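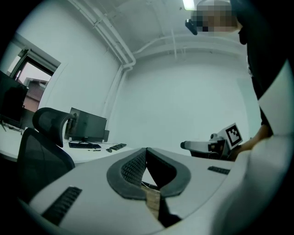

# Fenham room notes

Survey notes, measurements and a to-do list for the Fenham room, kept in one folder so we stop mailing spreadsheets around. Started by Shoshana Boateng, mostly rewritten by Eckhard Kuhlmann. Last full pass: Sunday, January 23, 2022.

If you came looking for a finished floor plan, there isn't one. Three people have drawn the room and the drawings disagree, so I have left all of them out until somebody measures with the same tape twice.

## What the folder holds

| File | Contents | How far I trust it |
|---|---|---|
| `walls.csv` | Wall lengths and heights | Fairly well |
| `pipes.csv` | Pipe runs, with a guess at what each one carries | The runs, yes. The guesses, no |
| `light.csv` | Light readings by hour | Only the afternoon ones |
| `wants.md` | What people would like done to the room | It's a wish list |

All lengths are in centimeters. Missing values are blank. A zero means zero, which was not true of the first version.

## The room

White walls, white exposed ceiling, white pipes. The sales pitch for a room like this is that it's "neutral." I would call it unfinished and save the adjective. The back wall is bare, and so far every proposal for it has involved buying something.

**Ceiling.** One pipe crosses at a diagonal and then drops down a wall corner. Another goes across the back. Usa Phetsri wants both boxed in. I've asked what that gets us besides a lower ceiling and a panel to unscrew the first time something drips. No answer yet. Until there is one, `pipes.csv` has `box_in` set to `undecided` for both.

**Window.** Dark frame, set-back sill, and a view of the building next door with its reddish-brown roof. Rommel Dizon's notes say the brick color "warms the room." His own light readings don't show it, and I'm not sure they could. The sill is 20 deep by his measurement. I get the same, so that number stays.

**Monitor.** The big black one stays on the window side for now. Lilibeth Espiritu says there's glare on it in the morning. Maybe so, but the morning readings are the ones I don't trust (see below), so please don't quote them in support of moving it.

## Known problems

- Morning light readings were taken with the ceiling light on some days and off on others, and the column that should say which was never filled in. Of 84 rows, 40 are affected. I left them in and set `suspect` to 1.
- Wall heights were taken to the ceiling in one corner and to the underside of the pipe in another. Corrected where I could tell.
- The paint is listed as Sirnen white. I can't find the can, and the name may have come from the office in Tokville, which was painted the same year. Treat it as hearsay.
- `wants.md` has 30 entries, several of them the same entry worded more politely.

## Before you add anything

1. Measure it yourself. Don't copy from an old drawing.
2. Put your initials in the `by` column.
3. For light readings, write down whether the ceiling light is on. Every time.
4. Don't overwrite somebody else's number. Add a row and we'll argue about it.

## Open questions

- Does the back wall need anything at all? Shelves keep coming up - so far without a list of what would go on them.
- Pascual quoted for acoustic panels and promised a "noticeable improvement." Noticeable to whom, and measured how? There isn't a single sound reading in this folder. I'd like some from before the panels go up, or we'll be comparing against memory.
- Can the window open fully with a desk under it? Rommel says yes. He tried it with a chair.

## Use

Fine to copy for your own planning. Please don't order furniture to fit from these files, and if you do, leave a few centimeters on each side. Corrections go to Eckhard, with the measurement and the day you took it.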